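Shared Kitchen Storage, Prelley House
Progress report to the Stiton Fund, second period

1. Purpose of the report

This report covers work on food storage in the shared kitchens at Prelley House during the second grant period. It deals with cold storage only. Dry goods and the ground floor larder are covered by the separate Bukhari budget line and will be reported under that heading in December.

The grant pays for two things: a survey of how the existing refrigerators are used, and a set of changes to storage practice that can be kept up after the funding ends. The purchase of further refrigerators is outside the grant. It was ruled out at application stage on grounds of floor space and electrical load.

2. Work completed

The survey of the two kitchens is finished. Each refrigerator was opened and recorded by shelf, drawer and door bin, with the contents left as residents had placed them. The survey sheet used the headings agreed with the fund: container type, label present or absent, date present or absent, and position. A total of 222 items were entered. Of these, 53 carried neither a readable label nor a date.

Spending to the end of the period stands at £2,194. The main items were lidded containers, shelf trays, labels and the printing of the kitchen sheets. The containers were bought from Plunier, whose quote was the lowest for the sizes needed. No spending has been moved between headings.

3. Findings

3.1 Use of space

Capacity is the main constraint in the upstairs kitchen. The refrigerator there is used on every level, and soft packaging takes up more of the volume than rigid containers. Bags are pushed in where there is a gap, with the result that items at the back cannot be reached without removing those in front. Residents said that this was the most common cause of food being forgotten.

The drawer at the top of the compartment holds plastic-wrapped bags of food, pressed closely together. The contents are hard to identify through the wrapping. The shelf beneath carries jars alongside wrapped snacks and small packets, and the middle shelf is given over almost wholly to bags. 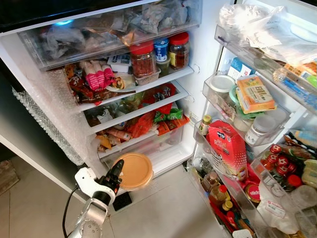 Figure 1. Upstairs kitchen refrigerator, door open, showing the top drawer, shelves and four door bins.

The floor of the compartment is the least consistent area. Tubs and round containers are put there when the shelves are full, and it was often the last place residents looked. It is proposed that this level be kept for lidded containers only, with one tray to each household, so that a container can be drawn out without disturbing the shelf above.

3.2 Door storage

The door is in better order than the shelves. The bottom bin is used mainly for small bottles, several with red caps, and these can be told apart. The upper bins are more mixed: boxes, jars and a crumpled plastic bag share the space with bottles. A good deal of what is kept in the door could be moved to a cupboard until opened. Residents have been asked to check the storage wording on each product before moving it, as the survey sheet did not record whether an item was open.

3.3 Packets and snacks

Wrapped snacks and small packets were found at several levels. Many products of this type do not need chilling, though practice differs between households and some residents prefer to keep them cold. The project does not intend to set a rule on this. A shallow tray will be offered for the upper shelf so that packets can be kept together and lifted out in one movement.

3.4 Lining and airflow

Bubble wrap hangs along the left inner edge of the upstairs refrigerator and extends past the front. It should be removed at the next clean and the edge checked, so that nothing lies across the door seal. Bags should also be kept clear of the back wall. The kitchen sheet has been amended to include both points.

4. Changes to the plan

The original plan placed the reorganisation of both kitchens in the same week. This has been altered. The downstairs kitchen will be done first, as it has fewer users, and the upstairs kitchen will follow once the trays have been tried. The change has no effect on cost.

Colour coding by household has been dropped. Jar and bottle lids already come in several colours, and residents found the coloured stickers confusing when tested. Plain white labels with the household number will be used instead – these are cheaper and can be written on with an ordinary pen.

5. Outstanding matters

Shelf trays for the upstairs kitchen are on order. The first batch was too deep for the glass shelves and has been returned to the supplier for credit.

Cleaning is at present done on Wednesday mornings. Several residents asked for a later start, as the kitchen is in heavy use before nine. A move to two o'clock is under discussion and will be settled before the reorganisation begins.

6. Next period

The downstairs kitchen will be emptied, cleaned and reset with the new trays. The upstairs kitchen will follow. Both will then be surveyed again using the same sheet and headings. The fund will receive the completed sheets for both kitchens with the final claim, together with the supplier's credit note for the returned trays.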